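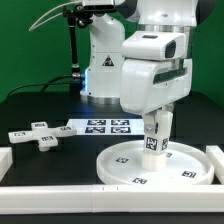
I have reached the age where I buy furniture in boxes and then resent the boxes. The latest was a side table called the Grallia, which arrived in May with 13 parts, 10 of them white and all of them smug. I have a theory that flat-pack people have never met anyone who puts two things together without a manual. Stacking is supposed to be the first skill. You get a post standing up in the middle of a round plate, you get a cube, the cube goes on top of the post, and any toddler will tell you the job is done. Then somebody hands you a cross with four arms and a stubby little stem under one of them, and you're back on the floor at 11 at night wondering which way is up.

The Grallia has a stem too. It has a stem, a base, a top and a bag of things the instructions call "fixings," and the drawing on page two shows a cheerful person with no neck holding all of it at once. I held all of it at once. I have a neck, and that may have been the problem.

My friend Tsehay Hailu came over to help, by which I mean she sat on the couch and read the steps aloud in the voice of a flight attendant. Step six says to turn the assembly over. Step seven says to turn the assembly over. We did both and went to get a sandwich.

I will say that white on black is a nice look. My rug is black, and it's the only reason I found the last washer – it was sitting there like a moon. If I'd kept the old beige carpet I would be writing this from a table that leans. It does lean, a little, toward the window. I've put the heavy lamp on the other side and we don't discuss it.

The table cost 91 dollars, plus whatever you'd charge for an evening of Tsehay. There is one fixing left over. I've put it in the kitchen drawer with the others, and the matching shelf is coming next week.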